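Filed under: Working Group Minutes | Packing and Materials

Last updated: August

Sample Bars Working Group – Minutes

Present: representatives of Esance (chair), Flosteo and Christodoulou. Apologies from the Valtetti warehouse.

The meeting opened at 10:15 a.m. The minutes of the previous meeting were accepted with one correction: under item 4, "lid" should read "liner."

1. Stock

Flosteo reported 588 bars on the shelf at the end of the month, both colors together. Of these, 163 are waiting for a size check and should not be issued. The sheet on the shared drive still shows the old total and will be replaced.

Christodoulou asked whether the count included bars returned from Valtetti. It does not. Returns are held on a separate shelf until they have been wiped and measured.

2. Bins

The group discussed whether to keep the open grey metal bins or change to a plastic type. Flosteo prefers plastic on grounds of weight. Esance noted that the metal bins keep their shape when stacked and that the present shelving was bought to fit them. Agreed to stay with metal for the current order and look at the question again when the shelving is replaced.

Dents in the bin floor were raised. A bin that rocks on a flat bench is to be taken out of use and marked on the underside.

3. Fill and colors

The standard small fill was confirmed as six bars, three red and three green, placed without dividers. Bars may lie at any angle and may cross one another. Christodoulou had proposed a cardboard insert; this was not taken up.

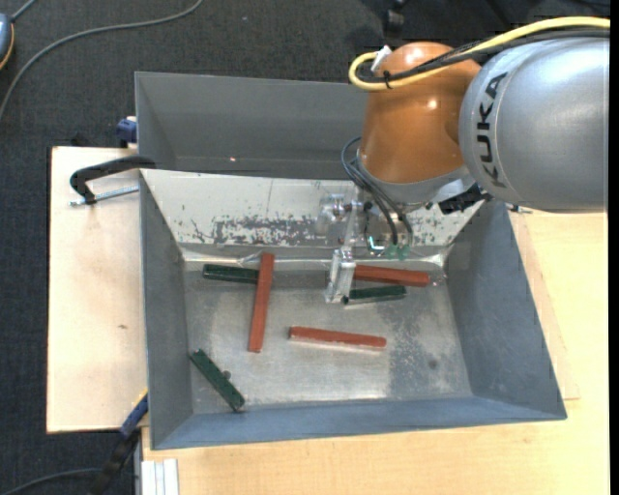 Color names on the labels were then settled. "Red" covers the reddish-brown bars and "green" covers the dark green ones. The terms "rust" and "forest" appear on 2 older label sheets and will be dropped. Existing labels can be used up first – no reprint is needed.

4. Labels

Labels go on the short outside wall, upper left corner. Flosteo will supply a sheet with larger type. The bin number comes first, then the fill, then the initials of the packer.

5. Actions

Flosteo: replace the stock sheet; send the new label layout.
Christodoulou: finish the size check on the held bars.
Esance: get a price for 10 more bins of the same pattern.

6. Other business

Valtetti asked in writing for earlier notice of deliveries. Two working days was agreed.

The meeting closed at 11:40 a.m.

Comments (0) | Shares: 2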